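Small repairs at home: glue, screws and the table you work on

Written by Latifa Ouali, 22 Aug 2018

I collect these tips for my own use and for the readers who write to me. My first list was very short and had mostly glue in it. Now it is longer, so I put it in order a little.
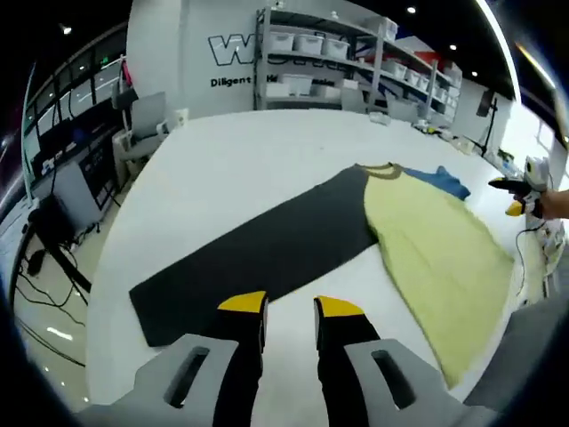
Let me begin with the work surface, as many small repairs go wrong before the glue is even open. If you work on the kitchen table, cover it with baking paper and not with newspaper. Newspaper sticks to wood glue and leaves gray letters on everything. Baking paper comes off clean when the glue is dry, and you can use the same sheet again next time. Fix the corners with masking tape so it doesn't slide.

For very small screws I use a white plate with a raised edge. A dark screw is easy to see on it and it cannot roll away. When I take apart something with many screws of different length, I draw the object on a piece of cardboard and push every screw through the cardboard at its right place. I did this with our old radio and put it together again two months later without any trouble.

Wood glue

Most people use too much. A thin layer on both sides is enough, and when you press the parts together a very fine line of glue should come out along the joint. Wipe it at once with a damp cloth. If you forget it, wait until it is like rubber and take it off with an old plastic card. Do not wait until it is hard, then you will need sandpaper and the color of the wood will be different in this place.

Clean the old glue before you put the new one. A chair leg that was glued before will not hold if the old glue is still in the hole. Warm vinegar on a small brush softens many old wood glues. Put it on, wait, scrape, and repeat if necessary. Let the wood dry overnight before gluing again.

If you don't have clamps, a bicycle inner tube is very good. Cut it open along its length, pull it tight and wrap it around the legs of the chair. It presses from all sides and doesn't leave marks. Sérgio Falcão, my neighbor from the floor below, gave me this idea and also the inner tube.

Super glue

Keep it in the refrigerator in a closed jar, far from the food, and let it come to room temperature before you open it. After use, hold the tube upright, tap it on the table so the glue goes down, and wipe the tip with dry paper. Don't put a pin in the opening. I did this for years and every time the pin stayed there forever.

If your fingers are stuck together, don't pull. Soak them in warm water with soap and roll them slowly, with patience. For the eyes or the mouth you go to a doctor, please, and you don't try anything from the internet, also not from me.

Screws that turn and do not hold

This is the question I get most often. The hole has become too wide, usually at the hinge of a kitchen cabinet. Take out the screw, fill the hole with wooden toothpicks and a little wood glue, break the toothpicks at the surface and let it dry. Then put the same screw back. For a bigger hole use a piece of a wooden chopstick. I repaired 41 cabinet screws in this way when we moved to Brirnmont, almost all in one weekend, and only 2 of them needed to be done again.

When a screw is new and the wood is hard, rub the thread on a piece of dry soap or candle. It goes in much easier. Always start it by hand – if you start it with the electric screwdriver it can go in crooked, and then the hole is lost.

For a screw with a damaged head, put a wide rubber band between the screwdriver and the head and press strongly while you turn slowly. It doesn't work always. With a very tight screw it will only tear the rubber.

Drawers

A wooden drawer that sticks in summer needs candle wax on the runners. Take the drawer out, turn it over, and rub the candle along both edges until you see that they shine. Do the same inside the cabinet. Please don't use cooking oil. It is nice for one week and after that it becomes sticky and collects dust.

If the bottom of the drawer hangs down, empty it, turn it over and push the bottom back into the groove. Put glue along the groove and lay some heavy books on it until the next day.

Sandpaper

The numbers on the back confuse many people. A low number is rough and a high number is fine. For a table that has rings and scratches I begin with 120 and finish with 200 or the nearest number the shop has. Sand along the grain, never across it. Wrap the paper around a cork or a flat piece of wood, so the pressure is equal. Before you paint or oil, remove the dust with a vacuum cleaner first and then with a cloth that is only a little damp.

Old sandpaper is still useful. A worn piece of fine paper takes the shine off a plastic handle before painting, and it cleans the contacts in a flashlight where a battery has leaked. Take out the batteries first and wear gloves.

Keeping the small things

I had all my screws in one big jar, and I bought new ones each time as I didn't have the patience to search. Last April I sorted them into small jam jars by length, with one screw taped outside on the lid. Wall plugs go in the same jar as the screws that fit them. The tools I use every week are in the kitchen drawer and everything else is in the basement.

Write on each tube of glue and filler the month when you opened it. Filler that has been open for one year is usually too dry, and if you add water it will crack in the wall.

Next time I will write about squeaking doors, as I have received several letters about them. If your door squeaks now and you cannot wait, lift the pin of the hinge a little, rub it with a soft pencil and push it back.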